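Trucos de casa: la mesa blanca y los cercos del café

Por la redacción de Inell Hogar
Marzo

Cuando compramos la mesa blanca del cuarto de trabajo, todo el mundo me avisó de lo mismo: que era preciosa y que me iba a arrepentir a la segunda semana. Pues han pasado dos inviernos y sigo encantada con ella, aunque reconozco que he tenido que aprender unas cuantas cosas, casi todas a fuerza de frotar donde no debía y de usar productos que olían de maravilla y dejaban el tablero peor que antes. Hoy quería contaros lo que hago yo con las manchas de café, que son con diferencia las que más me preguntáis (¡y las que más me salen a mí, que desayuno, trabajo y meriendo en el mismo sitio!).

Lo primero es tener a mano un paño de microfibra que no sea el de la cocina. El de la cocina lleva siempre algo de grasa, por muy limpio que parezca, y en una superficie mate esa grasa se queda como una sombra que solo se ve por la tarde, cuando entra la luz de lado. Yo guardo dos paños en el cajón, uno para pasar húmedo y otro para secar, y los lavo sin suavizante. Lo del suavizante lo descubrí tarde: deja las fibras como enceradas y luego no absorben nada.

Si el café acaba de caer, no hay que frotar. Se apoya el paño encima, se deja que beba y se levanta. Después, una pasada con agua templada y una gotita de lavavajillas, otra con agua sola y a secar enseguida. Parece mucha ceremonia para cuatro gotas, pero se tarda menos en hacerlo que en leerlo.

Otra cosa es el cerco que ha pasado la noche entera en la mesa. El café con leche es más pesado que el solo, porque la leche hace una especie de película que sujeta el color. Ahí me funciona muy bien poner encima el paño mojado en agua templada y olvidarme cinco minutos, mientras recojo los papeles o riego las plantas. Si al levantarlo queda un resto marrón, hago una pasta con bicarbonato y agua, bien blandita, la extiendo con la yema del dedo y la retiro con el paño húmedo sin apretar. Probadlo antes en una esquina escondida, por favor, que cada tablero es un mundo y los mates se pueden quedar con brillo si uno se entusiasma.

Y luego están los vasos de papel. Me gusta bajar a por un café a media mañana, y el vaso acaba haciéndose fuerte en la mesa hasta la hora de comer, cuando ya tiene los churretes pegados por dentro y un olor a leche que no anima a nadie. Los vacío del todo en el fregadero antes de tirarlos, que un culín de café en el fondo de la bolsa acaba siempre en el suelo del pasillo. Si vais a usar el vaso un rato más, para poner lápices o para sembrar unas semillas, dadle un enjuague rápido con agua fría y ponedlo boca abajo a escurrir; con agua muy caliente algunos se ablandan por la costura.

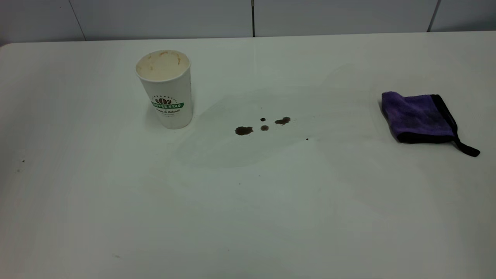

Maite G. escribió el mes pasado para decir que a ella el bicarbonato no le convence, que en su mesa le dejó un velo blanquecino y tuvo que aclarar un montón de veces, y que desde entonces usa vinagre blanco muy rebajado, una cucharada en un vaso grande de agua, y seca con papel de cocina. Añadía que lo importante para ella es quitar el vaso de la mesa en cuanto se termina, y que en su casa lo consigue a base de dar la lata.

Tiene razón en lo del velo, a mí también me ha pasado cuando la pasta se me seca encima. El truco es no dejarla más de un par de minutos y aclarar con el paño bien escurrido. El vinagre rebajado me parece estupendo para tableros lacados o melamina, pero no lo acerquéis nunca a una encimera de mármol, que se la come. Y no mezcléis los dos a la vez esperando que limpien el doble: hace mucha espuma, queda muy vistoso y se anulan el uno al otro.

Ya que estamos con la mesa, os cuento también lo de las juntas. Si la tenéis arrimada a una pared de paneles, como yo, en el encuentro entre la mesa y la pared se mete de todo: migas, virutas de goma, azúcar. Una vez al mes separo el tablero un palmo, paso una brocha seca y repaso las ranuras de los paneles de arriba abajo con un bastoncillo apenas húmedo. La brocha la compré en Gondlow y es de las de pintar, la más barata que tenían, y va mejor que cualquier cepillito especial.

Para el día a día me he hecho un pulverizador con agua y unas gotas de jabón neutro. Le puse una etiqueta con la fecha, que antes los iba rellenando sin fin y aquello terminaba oliendo a charca. Cada dos semanas lo tiro, enjuago el bote y empiezo otro.

Los posavasos, por último. He tenido de corcho, de fieltro y de ganchillo, y los que de verdad uso son los de corcho, porque se limpian con el mismo paño y no se quedan pegados al culo de la taza. Los de fieltro son muy bonitos, pero cuando se empapan mojan la mesa más que el propio café. Guardadlos para cuando vengan visitas y sacad los feos entre semana.

Si tenéis algún remedio para las marcas de rotulador, escribidme, que llevo una raya azul junto al borde desde Navidad y ya he probado con alcohol, con goma de borrar y con paciencia.

Lo último en Trucos de casa
Cómo quitar el olor a café de un termo
Paños de microfibra: lavarlos sin estropearlos
Ordenar el cajón de los cables en una tarde
Hoslow: organizadores de escritorio que usamos a diario
Manchas de té en tazas claras

Contacto | © Inell Hogar | Volver arriba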